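Workplace > Packing and Returns > Galleries

Two arms at the bench

September 22, 2018
By Elīna Koppel

Zernell began moving part of its bag handling to two-armed benches in February. Until then the work was done by hand in the Kistcombe building, by people standing at long tables for a full shift. This gallery is about the bench work and the staff who now look after it. There are 3 benches on the books, and the company plans no more this year.

The change started with sore wrists. Opening, checking and folding shopping bags is light work, but a packer on the old line handled 549 of them on a busy shift. Līga Navickas did that job before she trained as a bench operator. Most of her day is now spent sitting down, with a tablet in her hands.

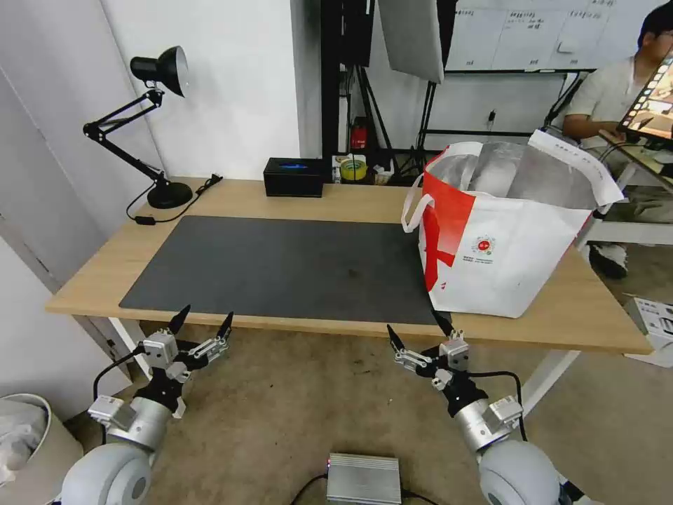
Operators were picked from the packing staff, and the training took 40 hours, all of it paid. Navickas says the hard part was learning to wait. On the line you reach for a bag the moment it looks wrong. On the bench you stop the arms first, make a note, and then reach. She also misses the talk. The old tables had six people at each, and a bench has one.

Pay was the other question. Operators get one grade more than packers, which Dzintra Toom negotiated for the staff side. Packers who did not want to change jobs kept their places on the hand line, where odd sizes and damaged stock still go. Toom wants the agreement reviewed once a year and has asked for the night shift to be included. 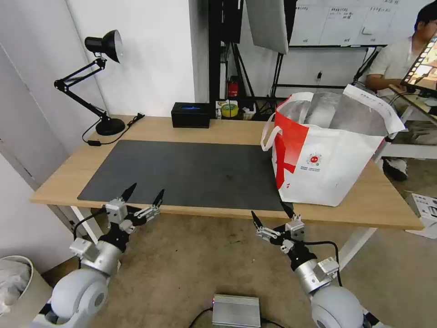 Bags with handles and a lining are slow going. Handles fall in different directions and the sides do not hold one shape, so the settings that suit a carton are of little use. Prakash Chettiar, who runs the benches, keeps a list of bag types and goes through it with the operators at the end of each shift. Roughly 97 types are on it. Several of the fixes came from former packers, who knew which side of a bag to take hold of first.

The hand line and the benches share one break room and one schedule. Next year's staffing numbers have not been set.

Contact: Elīna Koppel, staff pages | © 2018 Zernell | Back to top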